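Lolwood Camp Memories - data card

Contents
693 scanned photographs and 174 written recollections from summer camps held by youth companies at Lolwood and Cillness. Each recollection is one plain text file. Captions are kept as the sender wrote them, spelling included.

Fields
id, camp, year, sender, caption, row_order, related_ids. The year field is blank where senders disagreed. row_order lists names left to right, back row first. An unknown face is entered as a question mark.
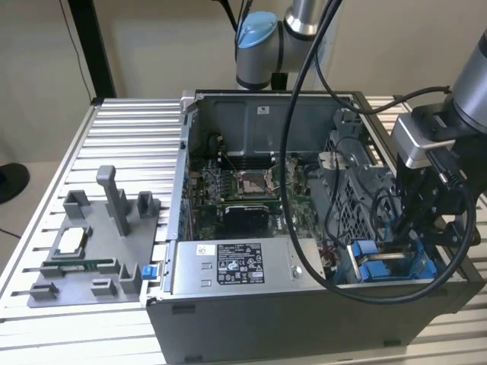

Scans are stored as TIFF, with a JPEG copy for browsing. File names follow camp_year_id. Checksums are in sums.txt and should be run after any copy to a new disk or machine. Opening up a tower to change a part counts as a move: run the check again before adding records. A full pass covers both image folders and the text folder.

Known gaps
11 recollections have no matching photograph. The Cillness tent list is missing its second page. Nicknames are not resolved to full names - "Lindemann" in the captions is a tent name.

Access
Browsing copies are open to all. For full-size scans, write to Edeltraud Sauerland with the ids needed, up to 100 per request.

Last updated 5th January.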